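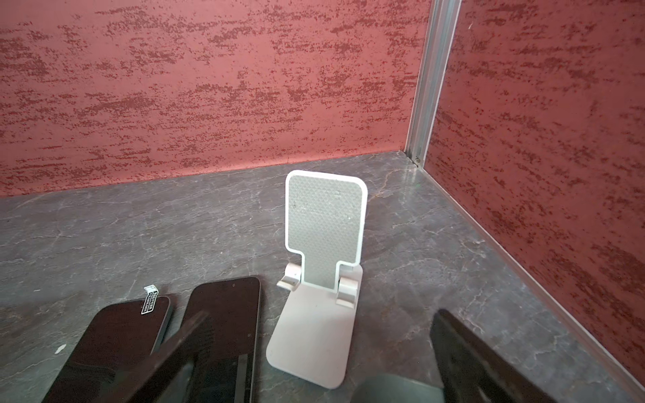 Tideck Briefing Desk: Set-up Guide
Section 3. Building your first sanctions watch

Welcome to the good part! By now you have an account and a quiet inbox. In this section you'll set up a watch, the feature that follows a foreign policy story across government notices, parliamentary statements and the wire services, and puts it all in one running timeline. Once you've built one you'll want a dozen.

We'll use the Masri shipping measures as our working story, as they cover three governments and plenty of spelling variations. Feel free to swap in whatever your own desk is following.

Before you start

You need an Editor or Owner role. If the New Watch button is greyed out, ask whoever set up your newsroom or office to change your role under People.
Have a short list of names handy: ministries, ministers, companies, ships, whatever turns up in your story.

3.1 Create the watch

1. Open Watches from the left-hand menu and choose New Watch.
2. Type a title. Keep it plain, such as "Masri shipping measures". Your colleagues will be searching for it later.
3. Choose a Type. Pick Sanctions and Export Controls. The other types (Treaty, Election, Summit) work the same way but start you off with different sources.
4. Choose a start date. Tideck fills in the timeline back to that day. For our working story, enter April 23, 2022.
5. Select Save. The timeline begins filling straight away, and it's great fun to watch.

Note: A long back-fill can take a while. You can close the window and carry on with something else.

3.2 Add your sources

1. Inside the watch, open Sources.
2. Tick the government gazettes and foreign ministry feeds you want. You can add up to 200 to a single watch.
3. To add a source that isn't listed, paste its web address into Add by Link and select Check. A green tick means Tideck can read it.
4. Drag your most trusted sources to the top. When several carry the same announcement, the highest one becomes the headline entry and the rest tuck in underneath.

Caution: Removing a source also removes its entries from the timeline, including any notes your team has written on them. Use Pause if you only want a break from it.

3.3 Names and spellings

This is our favourite bit of the whole program. Names get carried between alphabets in all sorts of ways, and a single official can show up under four or five spellings in one week of coverage.

1. Open Names and select Add Name.
2. Enter the spelling your own style guide prefers.
3. Select Suggest Variants. Untick any that belong to somebody else.
4. Repeat for each person, company or vessel. The limit is 500 names per watch.

Tip from Widad Mahasneh on our language team: add job titles as well. Plenty of statements say "the deputy minister" all the way through and never give a name.

3.4 Set your alerts

1. Open Alerts and choose Instant, Hourly or Daily.
2. Under Only Tell Me About, tick New Measure, Measure Lifted and Official Statement. Leave Commentary off for now, or you'll be buzzing all through dinner.
3. Set your quiet hours. The default is 12 hours, starting in the evening, local time.
4. Select Send Test. Check your junk folder if the test doesn't reach you.

Note: Daylight saving changes in October can shift quiet hours for colleagues overseas. Each person's hours follow the time zone in their own profile.

Caution: An alert tells you a document has been published. Always open the original and read it before you report or act on it. Draft measures are labelled Draft, but some ministries post drafts and final texts on the same page.

3.5 Share the watch

1. Select Share and enter your colleagues' email addresses.
2. Give each person View, Comment or Edit.
3. Select Invite.

If your organisation uses Vonden for sign-in, invited colleagues can skip the password step and go straight to the timeline.

Next: Section 4, Comparing statements side by side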